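28 December 2024

Back at the workshop after four days off. Cold in there until nearly eleven. Lemlem had the heater on before I came, but it takes a while to do anything with the door opening and closing.

The main job today was the wrist mounts. The old ones kept creeping toward the elbow whenever I bent my arm, and every time they moved the numbers went off and I had to start the calibration over. I had printed new brackets in November and never fitted them because the screw holes were too tight. Drilled them out by hand this morning, 3 mm bit, no trouble. One split. I glued it and used the spare, so the glued one is now the spare.

Tomos came by and looked at the cable on the right side. He thinks it should go over the back of the hand and down, with a good loop of slack, and I had been running it along the underside where it caught on everything. We did it his way. It feels odd for a few minutes and then you stop noticing.

Calibration took until lunch. The left settled on the second try. The right needed five tries, and on the fourth I found that I had the left and right labels swapped in the settings file, which I wrote myself and can't blame on anybody. Tomos was kind about it. Fixed, saved, copied the file to the other drive.

Lunch was leftover lentils. Ebise called while I was eating to ask if the arm would be moving by the time she is back. I said the arm would be bolted down and wired and that moving was a separate matter. She wants to bring her nephews to see it. I said spring.

The arm itself got very little attention. It is still on the back bench with the second joint open. The Bramis gearbox I ordered has the right bolt pattern but the shaft is a hair too long, so either I take it down on the lathe or I make a spacer. I would sooner make the spacer. Mekdes has the lathe booked for her clock parts anyway. I measured twice, wrote the sizes on the lid of the box it came in, and left it.

After lunch I did recording. The idea is the same as it has been since the start. I do a small kitchen job with my own hands while the controllers log where they are, and later the arm gets those paths to learn from. The list for this month is all dry goods. Rice is finished. Today was the small green beans.

The routine I wrote out for beans:
Bowl on the table, clear box and its lid to the left, box open.
Left hand steadies the bowl.
Right hand goes in, takes what it can, moves it to the box.
Stop when a pinch gets nothing.
Tip the box back into the bowl and go again.

Simple enough on paper. The gloves make it harder than rice was, because the beans roll away from the fingers, and the right-hand gear wants to knock the rim when I reach for the bottom. I found that if I bring my arm in at a slant it clears most of the time. I wrote that down so I do it the same way each time and don't drift into some other habit by the end of the session.

The target in my notes is 1000 takes for the whole dry goods set. I stand at 361, counting today and leaving out the ones I threw away. At this rate it will be well into the new year. Lemlem says I should stop at 200 of each thing and see if the arm can do anything at all with them before I wear out my shoulders. She is probably right. I will decide after the joint is closed up and I can test something.

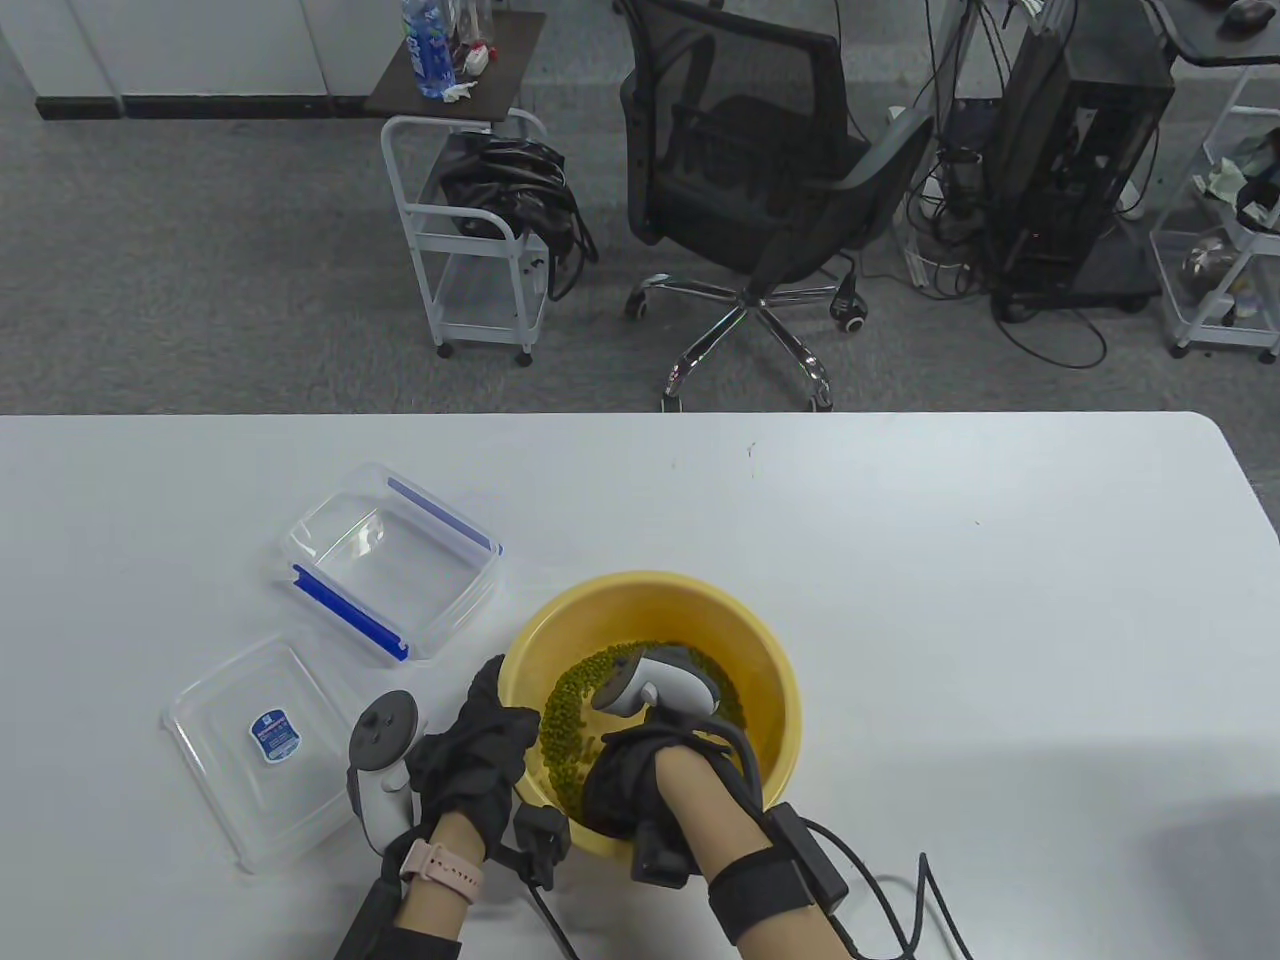

Green beans, both controllers on. Box and lid waiting on the left.

Two faults to write down before I forget. First, the left controller dropped out three times in the afternoon, each time for a second or so. The log shows a flat line and then it picks up again as if nothing happened. I swapped the battery and it did it once more, so it may be the tracking and not the power. Will try it tomorrow with the overhead light off. Second, the strap on the right forearm loosens after half an hour. I tightened it each time I stopped for water. A longer piece of hook and loop sewn over the end would fix it. Tsion has a machine that will go through elastic and I have sent her a message.

Also dropped beans on the floor, more than once. They get under the wheels of everything. Swept twice and still stepped on some going out.

Money. The Avidell order for the motor drivers went through, and they charged shipping two times. I wrote to them and got an automatic reply. The bearings from Tivedska have still not been sent. If they are not here by the second week I will cancel and take the ones Tomos has in his drawer, which are the wrong color and otherwise the same.

Mekdes stayed late to finish a gear and we locked up together. She asked why I don't just program the arm to pick up beans with a few fixed positions, as she would do. I said I had tried that with the old gripper last year and it only worked if every bean was where I said it was. She said that sounded like a problem with the beans. We talked about it out by the cars until it got too cold to stand there.

Right shoulder is sore, left is fine. Went to bed at ten with the heating pad.

For tomorrow:
Light test on the left controller.
Spacer drawing, and check if there is any aluminum the right size in the scrap bin.
Back up today's takes before touching anything else.
Call Tsion if she hasn't answered – she never looks at her messages before noon.
Buy more beans. The ones we have are getting dusty from the floor and I don't want to keep using them.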